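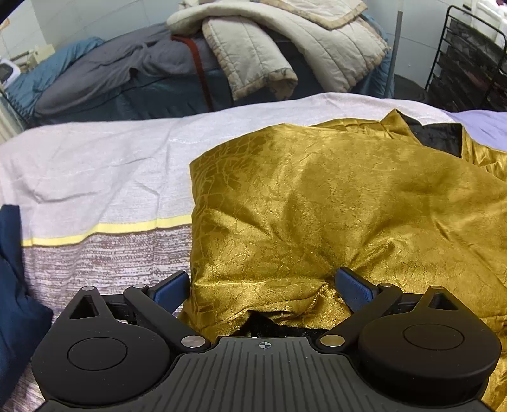 Figure 9.1 Gold satin cloth on a pale bed sheet.

Chapter 9
Weaves, Finishes and the Look of Cloth

Most people sort cloth by what it is made of. A shirt is cotton, a sweater is wool, a scarf is silk. The label inside the collar encourages this, since fiber content is usually the first thing printed on it. But two pieces of cloth made from the same yarn can look and behave so differently that a shopper would never guess they were related. The difference comes from the way the yarns cross each other, and from what is done to the cloth after it leaves the loom.

This chapter deals with woven cloth only. Knits were covered in Chapter 7, and you should be comfortable with the terms warp, weft and selvage before going on.

9.1 The plain weave

In a plain weave, each weft yarn passes over one warp yarn and under the next, all the way across. The following row does the opposite. Bed sheets sold as percale are plain weave, and so are muslin, most handkerchiefs and a good deal of canvas. The yarns cross as often as they possibly can, which holds them firmly in place. The surface is even and fairly dull, and both sides look the same.

9.2 Satin

Satin is a weave, although the word is often used as if it named a fiber. It can be made from silk, polyester, acetate, nylon or rayon. In a five-shaft satin, each warp yarn passes over four weft yarns before going under one. These long stretches of yarn on the surface are called floats. Light striking a float is reflected in much the same direction along its whole length, and the eye reads this as shine. When satin is crumpled, the ridges catch the light and the hollows stay dark, so the folds show up far more strongly than they would in a plain weave.

Floats have a cost. A yarn that is tied down only now and then is easily caught by a fingernail, a ring or a rough table edge. Satin also frays quickly when cut, and it slides under the presser foot of a sewing machine.

9.3 A mill changes over

The small mill at Varkum wove nothing but plain lining cloth until its owner, Bohdan Fedoruk, took an order for satin from a drapery firm called Flurkanlow. The order was for 3,000 yards. At the first inspection, 2,353 yards passed. Nearly all of the rejected cloth had snagged floats, and the damage was traced to a worn guide roller that had never marked the lining cloth at all.

Loretta Lyons, who ran the finishing room, had the roller replaced and asked for the cloth to be wound face inward. "We were treating it like lining," she wrote in her shift notes for April. The rest of the order was woven on the same looms - only the roller and the winding were changed.

Keep this case in mind as you read Section 9.4, where we look at how finishing can hide a fault in the weave or make it worse.

Related chapters
Chapter 7: Knitted Fabrics
Chapter 8: Yarn Twist and Thickness
Chapter 10: Dyeing Woven Cloth
Chapter 11: Care Labels and Laundering

Shares: 7 | Comments: 9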